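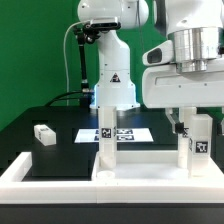

July 5, 2022

Ink day. Galls from the Rarkercombe oaks have been soaking for five days and the jar smells wonderful, like cold tea and a wet cellar. Strained it through the old cotton first, then through coffee paper, which clogged straight away as it always does. Swapped the paper twice and gave up on the last bit of sludge. The liquid is a clear dark amber, much darker than the October batch. I crushed these finer (mortar, then the back of the hammer inside a bag) and I'm sure that's what did it.

Recipe as used, so I stop writing it on my hand:

Galls, crushed, 30 g
Rainwater, enough to cover by a finger, topped up once
Iron sulfate, 14 g, dissolved separately in a little warm water
Gum arabic, 13 g, from the Kota tin
One clove. Superstition, but it smells nice and I've never had mold with it in.

Added the iron slowly this time, a spoonful and a stir, a spoonful and a stir. I will never get tired of this part! Amber goes to gray-violet and then to something close to black, and the foam on the spoon turns a sort of bruised blue. Anathi came over to watch and ended up doing the stirring, so the last third is hers.

Gum still had lumps. Crush it dry next time and let it sit overnight in water before anything else gets started. I keep writing this and then not doing it.

Pen tests, first hour. Steel nib on the Irevel pad: lovely. Goes down pale gray and you can watch it deepen while you're still on the same word. No feathering that I could find, even on the heavy downstrokes. Same nib on the cheap copier paper: feathers at every crossing, bleeds through on the loops, and I wouldn't bother again. Reed pen on the Irevel: blobs at the start of each stroke, good after that. Could be the pen, I cut it badly.

Anathi thinks the line is too thin and wants more gum. I think it flows beautifully and more gum will only make it crack when the page bends. We agreed to split the batch. Hers is the squat bottle with the extra gum, mine is the tall one as mixed. Labels are on the lids AND the glass, after last time.

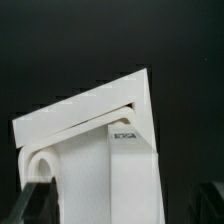 White angular piece with the sloping top edge, against black.

After lunch, the Matoušek method, which I've wanted to try ever since I found the photocopy. It skips the long soak. You boil the galls in white wine, let them go down by half, strain, and add the iron while it's hot. Very quick, and the kitchen corner smelled like a stew that had gone wrong. The color came up at once, a proper black right off the spoon, where mine needs air and time to get there.

But it's gritty. There was sediment on the bottom before the jar had even cooled, fine and black, and it shakes back up at the slightest nudge. I put it through cotton, then paper, and still got grit on the nib. Strokes start strong and then catch. Anathi liked it for brushwork and did a row of big leaves with it, wet into wet, with a soft brown halo at the edges that my ink doesn't give at all. So maybe it's a drawing ink. I'd be very happy with that, we don't have a good one.

Question for whoever reads this: is the halo from the wine, or from tannin that never met any iron? I'd guess tannin. Easy to check by boiling a small lot in plain water and painting the same leaf. Please use the same brush, the squirrel one, and rinse it properly. This stuff is acid and it eats ferrules.

Fade strips: one stripe each of tall bottle, squat bottle, Matoušek and the leftover October ink, all on Irevel. Half of every stripe is under card and the whole strip is taped inside the south window. Don't move it to water the geraniums. The October strip from the last round has gone to a warm brown on the exposed side, and I love that color, though it's hardly what you want for a ledger. There was a lot more iron in that one, so I'm hoping today's holds up better.

Also tried a few lines on the offcut of parchment from the drawer. Greasy, ink pulled up into beads. Rubbed it down with pumice dust and tried again and it took beautifully, sharp edges, and it sits a little proud of the surface so you can feel the letters with a fingertip. Ask about more offcuts. Even the ugly ones with holes.

Stock: over half the sack of galls left, iron sulfate getting low, gum fine for now. Out of small bottles with lids that fit. The cork ones leak if they lie down, and there's a stain on the shelf to prove it.

Tomorrow:
– pour the tall bottle off its sediment, if there is any
– second look at the pen tests, write the color next to each line
– plain water boil, small lot
– soak the gum TONIGHT (doing it now, before I wash up)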